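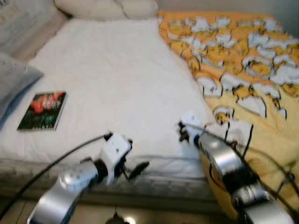
Lovside bed with upholstered headboard, light grayish beige. White bedding, gray pillow.

LOVSIDE BED
By Volwood
Item 1518

Plain upholstered bed for a main bedroom or a guest room. Fabric headboard, soft to lean on, good for people who read in bed. Floor model is up in the Stedbridge store, second level, past the lamps. Come sit on it.

What you get
Bed base, headboard, slats, legs, bag of hardware, one hex key. Mattress sold separately. Pillows, sheets and blankets sold separately too – we get asked every week.

Sizes
Full, Queen, King. Twin is discontinued, a couple left in the warehouse, call first.

Headboard
Padded front, plain fabric back. Bolts to the base at two hights, so a thick mattress doesn't swallow it. Use the upper holes for anything over 12 inches. Cover doesn't come off. Vacuum with the soft brush, blot spills with a damp cloth, no bleach.

Mattress and sheets
Any standard mattress fits. Most customers pair it with the Lykkegaard medium, quilted sides, fairly firm. Regular fitted sheets are fine up to 14 inches deep. Over that get deep pocket, the regular ones pop off at the corners by morning.
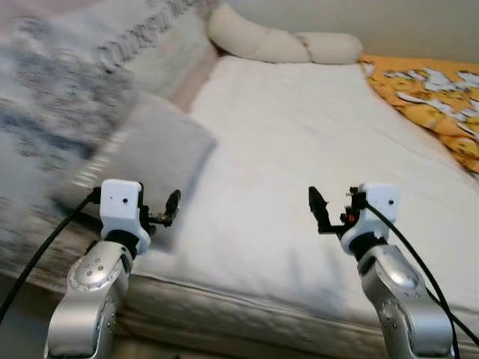 For a smooth sheet do the two headboard corners first, then the foot. Pull the slack toward you and tuck under. Lift the mattress a little at the foot end, don't drag it, dragging shifts the slats. Blanket goes on last. Heavy throws look good folded over the lower third and they're easy to kick off.

Assembly
Two people, about an hour. Don't tighten anything all the way until all 3 rails are on. Center rail has its own leg – screw it down untill it touches the floor, then a half turn more. Check the bolts again after a month.

Tested to 3000 open-and-sit cycles on the slat holders by Volwood at their own shop. Five year warranty on the base, two on the fabric.

Delivery
Flat packed, two boxes. Local delivery 129 dollars, includes carrying upstairs and taking away the cardboard. Old bed removal is extra, ask when you book. Next King shipment due October, Queen and Full in stock now.

Customer notes
"Had it since spring. No squeaks. Wish the legs were an inch taller for the vacuum." – Sanne Kramer

"Went together fine but the instructions skip a washer on the left rail. Headboard is comfy with just one pillow behind me." – Meifang Ding

(Washer: goes between the bracket and the bolt head, both sides. New sheet is being printed.)

Returns
Unopened boxes, 30 days. Assembled beds, store credit only. Keep the hardware bag.

Fabric swatches free at the counter or by mail, allow a week. Questions on stock, call the Stedbridge store before 5 pm and give the item number.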